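Perguntas frequentes: compra e orçamento da segunda célula de desmontagem

Atualizado Seg 6 junho. Substitui a folha de fevereiro, por favor deitem a outra fora.

Isto é para quê, afinal?
Planear a segunda célula da linha de computadores de secretária em Akberg. Um braço, uma garra, mesa, suportes. Não é para a linha dos portáteis, essa tem orçamento à parte e outra gente a tratar.

Quem decide?
Gilles Charpentier assina acima do limite. Abaixo disso a oficina compra direto, com pedido no sistema. Sem pedido não há fatura paga. Já aconteceu, não repetir.

Quanto custa a mesa de perfil de alumínio?
Proposta da Maillard: 2309 euros, sem transporte. Válida por 19 dias a contar da receção. Pedimos segunda proposta à Skarkach, ainda nada.

E os suportes?
Impressos em 3D cá dentro. Contem com quase 300 euros de material por célula, incluindo as peças que saem mal. Se mudar o modelo da torre muda o suporte, e portanto convém fechar a lista de modelos antes de imprimir.

Uma garra ou duas?
Duas por célula, uma de reserva. Os dedos entram na caixa do computador e batem na chapa, gastam-se. Parafusos e pivôs têm de se poder comprar em separado, perguntem sempre isso ao fornecedor. Na última consulta ninguem perguntou e ficámos três semanas à espera.

Até onde tem de chegar o braço?
Ao fundo da torre deitada, memórias incluídas, e ao painel dos suportes, sem mexer na mesa.
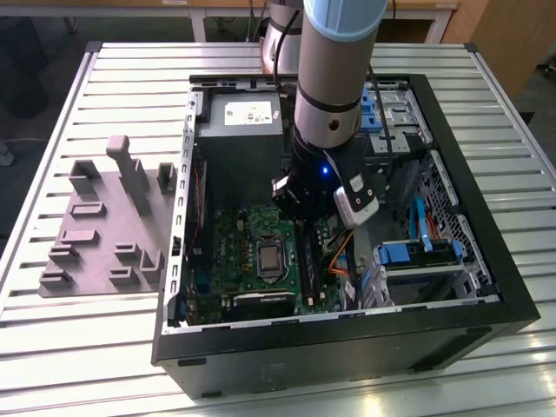
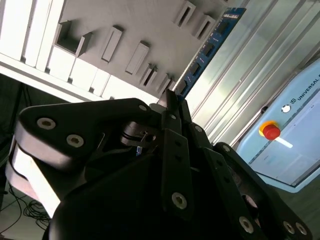

Josiane Gaillard
Responsável de compras técnicas, Cokville

Preciso de câmara ou sensor na garra?
Sim, ponham no caderno de encargos desde o início. Comprar depois sai mais caro, há cablagem, fixação e mais um dia de paragem. Comprimento dos cabos: medir com o braço todo esticado, não em repouso.

Os cabos estão incluídos?
Depende. Na proposta do braço sim, na da garra não. Confirmar linha a linha.

Caixa de comando e paragem de emergência, quem especifica?
Raed Moussa. Não encomendem nada de segurança sem ele ver a planta. A posição do botão conta, tem de se lhe chegar do lado do operador sem dar a volta à mesa.

Comprar ou alugar?
Para três meses de ensaio, alugar. A partir daí as contas da Agathe Roussel apontam para compra. A folha de cálculo está na pasta partilhada, separador "célula 2". Não mexer nas fórmulas!!

Usado serve?
O braço, talvez, com horas de funcionamento comprovadas e visita antes. Garra usada não.

Que linhas se esquecem sempre no orçamento?
- transporte e descarga
- formação (dois operadores no mínimo)
- peças de desgaste do primeiro ano
- tempo do Anatole Poulain para programar, que é interno mas conta
- seguro

Quanto tempo de programação?
O Anatole pede seis semanas para tampas, discos e memórias. Processador à parte, por agora fica manual. Não prometer outra coisa à direção.

Que espaço reservar?
A mesa mais passagem livre em volta. A medida exata vem com a planta do Raed, não marquem o chão antes. Armários e secretárias que estejam perto podem ter de sair, avisar quem lá trabalha.

Prazo de entrega?
O braço é o mais demorado. A mesa vem desmontada, meio dia para duas pessoas. Encomendar por esta ordem: braço, garra, mesa. O resto pode esperar pela aprovacão.

Posso juntar a compra à de outro departamento?
Podem e agradece-se, há desconto se a encomenda for única. Falem comigo antes de pedir preço, senão o fornecedor recebe dois pedidos iguais e baralha tudo.

Falta aqui a minha pergunta.
Email para compras técnicas, assunto "célula 2". Respondo quando puder.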